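Old Machines and Souvenir Records board
Thread: Company song LPs from office equipment firms, what's worth keeping?

elley_attic
Hello all, I've been reading for years and finally have something to ask. I cleared my aunt's house last month and among the tea towels there was a box of records made for staff and salesmen, the sort handed out at company dinners and never sold in shops. Most are from Ornine, who made adding machines and later some copiers, and there are 7 different titles, a few of them twice over. My favourite has a whole chorus about carriage return, and I've had it in my head for a week now! Does anyone collect these, and is it better to sell the lot in one go or split it?

tapedeck66
Oh, you lucky thing. People do collect them, a small and very friendly bunch, and the Ornine ones come up less often than most. I'd keep them together if you can bear the wait. I sold mine singly a few years back and was left with the dull half (speeches by area managers, mostly) which I still can't shift.

Skusement
I'd go the other way, with respect to tapedeck. One buyer for a box means one buyer's price. The musical ones will fetch several times what the speech ones do, and bundling them just gives the good ones away. I paid 66 pounds for a single Ornine convention record in a plain sleeve and thought myself clever.

tapedeck66
66 pounds for a plain sleeve! Well, each to their own. Was it the pressing with the blue label?

Skusement
Cream label. The blue is the later one, and to my ears it sounds worse, though I know that's a sore point round here. 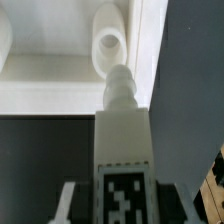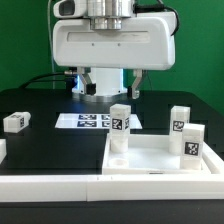

Anyway, back to elley's box. Before you do anything, have a look at the run-out groove with a torch and write down whatever is scratched there. The sleeves were often swapped about, and I've bought the same record twice because of it.

elley_attic
Thank you both, I did as told and sat at the kitchen table with a torch and a cup of tea all afternoon. Two of the sleeves are indeed wrong. One has a little card tucked inside saying 200 were made "for our friends in the northern branches", which I thought was rather sweet. Does a number that low make a difference?

papertray
It would if you believed it. I worked in the Akpalu Street showroom as a lad and we had a cupboard full of those, far more than you'd expect from our share of 200. We used to prop the door open with them in summer. I think the card was there to make people feel special, and fair enough, it worked on me.

Skusement
That's one cupboard, papertray, and you've told us yourself that it held all sorts. I've seen three copies in all my time looking. I'd take the card at its word until someone shows otherwise.

papertray
I know what I propped the door with! But I'll grant you it was a long time ago, and they did all look much alike. What I do remember for certain is the catalogue number on the big box, 328, because it was the same as the bus I took home.

tapedeck66
There is a 328 in the old list on this board, down as "sales songs, mixed voices", so that part fits nicely. Elley, is there a number on the spine of yours?

elley_attic
No spine to speak of, it's one of those thin card sleeves, but there's a 328 stamped on the back in purple ink, very faint. So perhaps you're all a bit right? I'm leaning towards keeping the musical ones for now, as my aunt sang in the works choir and I'd like to think she's on there somewhere in the altos. The speeches can go to anyone who will pay the postage.

papertray
I'll have the speeches, please. I probably sat through half of them.

tapedeck66
Do get the choir one copied before you play it too often, those thin pressings wear dreadfully. And if you ever find out who wrote the carriage return song, come back and tell us, there's been an argument about that on here for years.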